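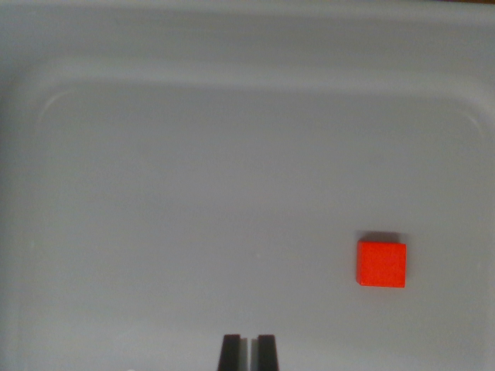
1/ Winter sowing, second year

A few people asked how I start perennials outdoors in November with no grow lights. I'll put the whole thing in one thread so I can stop typing it in replies. All of it fits on a back porch in a cold climate.

2/ What goes in now: milkweed, coneflower, penstemon, wild bergamot, blue vervain. These want cold and damp before they sprout. You can fake that in the fridge with wet sand and a bag. I did it once and lost the bag behind the mustard until April.

3/ Containers are milk jugs cut most of the way around under the handle, so the top folds back like a lid. Four holes in the bottom, caps off. I have 12 planted so far and more rinsed out in the garage.

4/ Soil: plain potting mix, three inches deep, wet it first. Seed-starting mix dries out too fast for me. Garden soil sets up like a brick by March.

5/ Don't bury small seed. Bergamot and vervain get pressed onto the surface and that's it. Milkweed goes under a quarter inch. Coneflower the same.

6/ Label twice. Paint marker on the jug and a strip cut from an old window blind stuck inside. Regular permanent marker faded on me last winter and I spent June guessing.

7/ Last year's numbers, from the notebook: 282 seedlings potted up, 200 still alive at the end of summer. Most of the losses were penstemon. Slugs, mainly, and one hot weekend when I was away.

8/ Seed sources, as asked. Milkweed and vervain from the Fimthorpe seed swap, free if you bring something. Coneflower from Nolte, fresh, good germination. Bandar was slow to ship but the packets were full. I haven't tried Rever yet.

9/ Where they sit: north side of the house, out of the wind, where snow and rain can get in through the tops. South side warms up too early and things sprout in February, then freeze.

10/ After that, leave them alone. I look in every couple of weeks if it's dry – lift a jug, and if it feels light, water it. With snow on top I skip it.

11/ Sprouts show in April here. Vervain was first last year, milkweed didn't bother until the middle of May. Don't dump a jug that looks dead before June.

12/ Still have extra bergamot seed, 2 envelopes. Reply if you're local and want one, pickup only.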